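# Session 2: Worktops, and what lives on them

Notes for the Small Kitchens evening course, March. Bring a pencil, your floor sketch from last time and something to measure with.

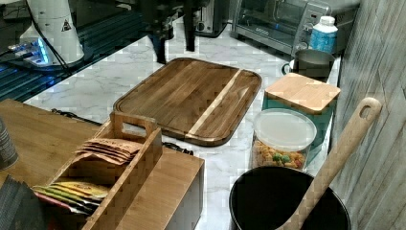 I want to start with the stretch of worktop you use most, because when I ask people what's wrong with their kitchen they nearly always say "not enough cupboards", and then I go round and find the cupboards half empty and everything piled up next to the kettle. Before you buy a single shelf, work out what has earned its place on the counter. A big chopping board has, in my book, and I'd leave it out all day. So has the pot you cook in most evenings, with its wooden spoon. A caddy full of packets I'm less sure of — lovely to have them sorted into compartments, and that raised handle means you can lift the lot and put it somewhere else, so why not do that? Cereal or snacks in a clear tub with a lid is fine if you eat it every morning. If you don't, up it goes.

## The landing space

Every kitchen needs one clear patch where you can put things down. I call it the landing space (Normunds Sepp, who taught this course before me, called it the runway, and some of you will have his old handout). For a standard worktop 600 mm deep, I like at least 400 mm of width kept free next to the hob. Measure yours tonight. If you've only got that much in total, the board IS your landing space, and anything that creeps onto it has to go.

A few things on boards, as I was asked last week:

- A raised rim or a groove is handy for tomatoes and roast meat, less so for scraping chopped onion into a pan. I keep a small flat board for the onion.
- Wash wooden boards by hand and stand them on edge to dry.
- Oil when the wood starts looking pale and thirsty. Food-safe mineral oil, thin coat, leave it overnight.
- A heavy board that slides about wants a damp cloth under it.

## Canisters and caddies

Square ones sit closer together than round ones, and against a wall you notice the difference very quickly. That said, I've got round tins at home that were my aunt's and they're staying.

Lids matter more than people think! Bamboo lids look nice and you can stand a little pot on top, but check there's a proper seal inside before you trust one with coffee. Snap-on plastic lids are good for anything that goes soft. Label the back as well as the front, with the date you filled it.

For packets (tea, soup, yeast, drinking chocolate) stand them up like index cards if the box is deep enough, tallest at the back. Put new ones in behind the old ones. Loubna Metwally in the last group did hers this way and found 14 sachets of the same gravy.

## Stacking

A box with a flat top can take a caddy on it, and you gain a layer without a drill. Keep the lower box for things you want once a month. If you have to move the top thing every day to get at the bottom thing, you'll stop putting either of them back.

## For next time

1. Draw your main worktop from above, to scale if you can manage it.
2. Mark everything on it D (daily), W (weekly) or N (hardly ever).
3. Find a new home for the Ns and leave them there until we meet. See what you miss.

We'll do drawers and the dreaded corner cupboard next session. If anyone still has my spare tape measure, please bring it back.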